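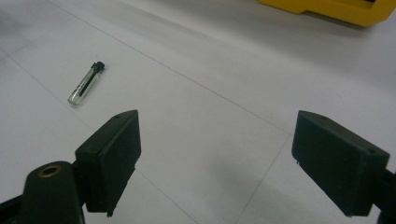
Little glass vial, black cap, floor-tile philosophy.

Sat 14 December

Third day of trying to give up sugar, a project I announced to far too many people. Wing-yan says I have been "a bit much" since Thursday, which from her is a formal complaint. I walked to Kaltmont and back to get away from the cookie tin and came home with a bakery receipt in my coat. No comment.

The dentist wants 390 for the crown. I asked if that included the tooth. He has heard that one before.

Wrote 2 Christmas cards, both to people who moved. Ching-wen called at nine to talk about her boiler and talked about it until ten. I now know more about the boiler than I do about my own sister's husband.

Must find the good scissors. Bed early, with toast, which I have ruled is not sugar.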